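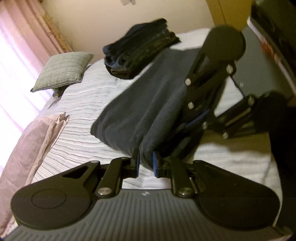
**FOR IMMEDIATE RELEASE - 2/12/21**

**Wostedano asks the nation to finish putting the laundry away**

*Household linen firm launches the Clear Bed Campaign, aimed at the pile that gets as far as the bedroom and stops there*

Wostedano, the towel and bed linen company, has launched a campaign on behalf of a much neglected cause: clean washing that has been folded, carried upstairs, set down on the bed and left to consider its future.

The Clear Bed Campaign starts this week in all of the firm's shops and will run until the end of April. It consists of a free folding guide, a series of evening classes, a new range of towels with slightly bossy labels, and a general appeal to the public to walk the last two metres to the cupboard.

The company has sold people towels for 44 years and feels some responsibility for where they end up.

"We have put a lot of effort into getting towels into homes," said Bram Aerts, who runs the home range at Wostedano. "We have put almost none into what happens once they're there. People wash them, dry them, fold them very nicely, and put them on the bed with some jumpers. Then it's bedtime, and the whole lot goes on a chair. Next morning it goes back on the bed. I know of towels that have travelled further inside one bedroom than I did last year."

**What customers told the company**

Wostedano asked 465 of its customers how they deal with clean washing. The survey makes no claim to be scientific. It was printed on the back of a receipt and those who filled it in were given a flannel.

Of those who replied, 78 per cent said they fold on the bed. Asked where folded washing spends its first night, the most common reply was "the chair", with no further details offered, as though there were only one and everybody knew it. Several people wrote that they had a system. One described it over both sides of the receipt and part of a second receipt, and the company would like to thank her for the diagram.

There was strong feeling about towels in particular. Customers who fold in halves think poorly of customers who fold in thirds. Both groups are united in their view of people who roll. Wostedano has staff in all three camps and asks only that they take their lunch breaks at different times.

**The Long Fold**

At the centre of the campaign is a method the company calls the Long Fold. It will be familiar to anyone who has ever folded a towel while thinking about something else.

The towel is laid flat across the bed and folded lengthways, then lengthways again, until it makes a long rectangle. At this point most people carry on and turn it into a square. Wostedano suggests stopping, at least for a moment, and looking at the shelf it is meant to go on. If the shelf is deep, fold the long shape once across the middle. If the shelf is shallow, fold it in three. If the shelf is already full, sit down on the bed and have an honest talk with yourself about the beach towels.

Thick towels need a flat hand run along them between folds to push the air out. Thin ones don't, and resent it.

Clothes should be kept in a pile of their own. The long towel looks like a handy place to rest a stack of folded tops, and many people use it as one, but the towel then can't be moved until the clothes are, and the clothes can't be moved until someone has found room in the drawer. Mr Aerts refers to this as "the jam" and believes it is behind most of the country's unmade progress.

Dark clothes come in for a special mention in the guide. A stack of black things looks like one large black thing, and the garment you want will be at the bottom of it. The guide recommends folding them so that the edges face outwards, and putting anything with a bit of colour between two items that haven't any. It also recommends doing this in daylight, with the curtains open, if socks are involved.

**The bed itself**

Clear Bed has a few words to say about the surface on which all this takes place.

A bed that is to be used for folding should be made first. The company accepts that this is an unwelcome thing to read. A smooth bedspread is easier to fold on, though, and a striped one has the added use of giving you a line to fold against. Customers who own a striped bedspread and have never used it as a ruler are invited to try.

Throw pillows go to the head of the bed and stay there. They should be lifted up at the end of each session and checked underneath, as small folded items have a habit of getting in there and being given up for lost. One member of the Wostedano shop team replaced a pair of leggings twice before making this discovery.

Spare blankets may hang over the side of the bed while work is going on. The guide takes a relaxed line on this and says they can be dealt with last. Readers who would prefer to leave them where they are and call it "styling" have the full support of the marketing department.

**The bossy labels**

A new towel range, Dumetti, goes on sale alongside the campaign. It comes in five plain shades: chalk, oat, moss, slate and a dark grey that took eleven meetings to name and is called Dark Grey.

Each Dumetti towel has a sewn-in label at one corner. On one side are the washing instructions. On the other is a short message, meant to be read at the point when the towel has just been folded and the owner is about to wander off. There are four of these:

- *Nearly there.*
- *The cupboard is where you left it.*
- *Not the chair.*
- *Please.*

Early samples had a fifth, *We both know*, which was dropped after people in the office said it made them feel watched when getting out of the bath.

Dumetti towels are made from heavy looped cotton and come as a face cloth, hand towel, bath towel and bath sheet. Wostedano has been asked many times to explain the difference between a bath towel and a bath sheet. A bath sheet is bigger. It is also the one that doesn't fit in the cupboard.

**Evening classes**

Free folding classes will be held at the Siddiqui Rooms, above the main Wostedano shop, once a fortnight until the end of the campaign. Each lasts an hour and is held at a proper bed. A table was tried first, but those who came said it was nothing like real life and they had nowhere to put their tea, or at least nowhere soft.

Classes cover towels, tops, trousers and pillowcases. The fitted sheet has an evening to itself, with a longer break in the middle. Those who book for the fitted sheet are asked to bring a partner or a patient friend. Wostedano can't promise that they will leave with the same one.

Children over eight are welcome with an adult. A previous trial class for teenagers was well attended, owing to a misprint on the poster that left out the word "folding".

**The guide**

The printed guide, *From Bed to Cupboard*, runs to sixteen pages, and 2,000 copies have been sent to the shops. It was drawn and laid out by the Davetti studio, whose illustrators spent several days folding the same towel and now say they see it when they close their eyes.

The guide is free with any purchase and also free without one. It folds in half, then in half again, and will fit in the drawer with the batteries and the takeaway menus, where the company fully expects it to remain.

"I'd like to tell you my own bedroom is a model of what we're asking for," added Mr Aerts. "My wife has read this release and asked me to take that part out. There's a towel on our bed this morning with a stack of my things on the end of it. I did fold them. I want that noted."

**Dates and prices**

The Clear Bed Campaign runs in all Wostedano shops until the end of April. Dumetti face cloths start at £4 and bath sheets at £32. Labels cannot be chosen in advance, though shop staff will usually let you look through the pile if you put it back as you found it.

Class places are free but must be booked at the counter. The fitted sheet evening has a waiting list.

**Notes to editors**

1. Wostedano sells towels, bedding and bath mats through its own shops. It does not sell chairs.
2. Sample towels can be lent to home and lifestyle writers. Please return them folded. Any method will be accepted, including rolling, but they will be refolded on arrival.
3. Bram Aerts is free for interviews most mornings and can show the Long Fold in person. He asks for a double bed, or two singles pushed together. He has worked on a sofa in the past and would rather not do so again.
4. Requests for the fifth label have been received and the answer is still no.

**Press contact:** the Wostedano press desk, care of the main shop. Messages left after five will be dealt with the next day, along with everything else on the chair.

ENDS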